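Prirnel Bench Pusher Kit
Shared Workshop Equipment, Hoddale

Reviewed and maintained by Rochelle Halvorsen
Page last changed 26 January 2020

Status: available to members with the bench induction
Location: back bench, next to the drill press
Booking: up to 4 hours at a stretch
Deposit: $30

What it is

The Prirnel is a small arm kit sold to people who want to try robot learning at home. You supply the bench, the computer and the patience. The maker's page says it will "learn your tabletop in an afternoon." I have had it in pieces and back together twice and I would not repeat that claim to anybody I wanted to stay friends with.

We bought ours used from Valeriano Llorente, who had it in his garage and got tired of it. That should have told us something. He was fair about the price and he threw in the spare servo leads, two of which we have already needed.

What you get when you book it

The arm, with the plain pusher tip fitted
Power supply and the long cable (the short one is no use on this bench)
The maple board and bolts
The block set, in the tin
A printed copy of the setup notes, corrected in pen

The two-finger hand is in the cupboard. Ask before fitting it. It adds weight at the end of the arm and the shoulder joint sags when it is on, whatever the manual tells you about payload.

The pusher

The tip is a plain black cylinder. It has no moving parts and no sensors of its own, and I have come to think it's the best part of the kit. All it can do is shove things. If you want the arm to move a block from one side of the board to the other, it goes up behind the block and pushes, and then it goes around and pushes again when the block has wandered off line.

People look down on this. Emiliano Cantero wanted the fingers on from the first day and spent most of April trying to get one clean pick. Meanwhile his brother Telmo left the pusher on and had blocks going where he wanted, most of the time, on the same computer. "Most of the time" is my wording. Telmo's was more generous.

The board

The kit ships with a thin white mat that curls at the corners. We threw ours out. Aitana Salcedo glued up a replacement from maple strips, pale ones and a few darker ones because that was what was in the offcut bin, and it bolts to the perforated table. It stays put, which the mat never did.
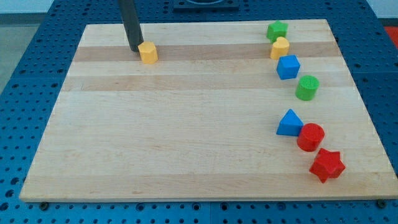

I was against the stripes at first. My thinking was that a vision system already struggling with shadows would not thank us for dark bands running across the work area. In practice I can't show that it makes any difference either way. Aitana says that proves her point. I say nobody has run the two boards side by side, and until somebody does I'm leaving the question open on this page.

Please don't sand it, oil it or put tape on it. Tape residue grabs the blocks and you end up training the arm to deal with glue.

The blocks

Small shapes in plain colors: cubes, stars, hearts, cylinders and so on. They are light and they slide well. The ones with flat sides push straight if you hit them square. The stars are a nuisance. Catch one on a point and it spins, and the software treats the spin as though it had never been told such a thing could happen.

The cylinders are worse than they look too, for a different reason. The tip is round, the block is round, and the contact slips off to one side unless the push is dead center. If you are new to this, start with a cube.

The maker's figures, and ours

Prirnel claims you need 200 demonstrations for a single pushing task. We didn't get anything worth keeping until we had 500, recorded by two people who were careful about it. With fewer than that, the arm would do the task nicely from the starting spots we had shown it and go nowhere useful from any others. I'd call that memorizing.

They also say the arm holds its calibration between sessions. Ours doesn't. Run the corner check every time you power up. If the tip misses a corner, recalibrate and run it again before you record anything, or you will be handing bad data to the next person.

The Sepúlveda club has the same kit and tells me theirs is steadier. They may have a later version of the base. I asked Zostard, who sell the kit here, whether the base had been changed and got back a brochure.

Setup, the short version

1. Check the bolts on the board. Finger tight, then a quarter turn.
2. Plug in the arm with the tip clear of the board. It jumps when it gets power.
3. Run the corner check.
4. Set the speed limit to low. It resets itself to high on every restart.
5. Put blocks out by hand, then keep hands off the board while the arm is live.
6. Save recordings under your own name in the shared folder. Anything left in the temp folder gets wiped.

Known problems

The elbow servo buzzes when the arm is held far out. It has done this since we got it and hasn't gotten worse.

The software drops the camera if the laptop goes to sleep. Turn sleep off first.

The emergency stop works, but the arm drops when you press it. Expect a knock on the board and check the tip afterwards.

The status light means nothing that I have been able to work out.

Should you book it?

If you want to see what learning from demonstrations is like on cheap hardware, yes. You will get a fair idea of how much of it is collecting data and how little is clever. If you want an arm to do a job in your own shop, sorting screws or feeding a laser cutter, I would look elsewhere. For a fixed job like that, a jig and a plain program will beat this kit, and you won't spend weekends dragging a joystick.

Telmo disagrees and will gladly give you his side. He is usually at the bench in the evenings.

To book, write your name on the sheet by the door or send me a note. Return the blocks to the tin and leave the board bolted down.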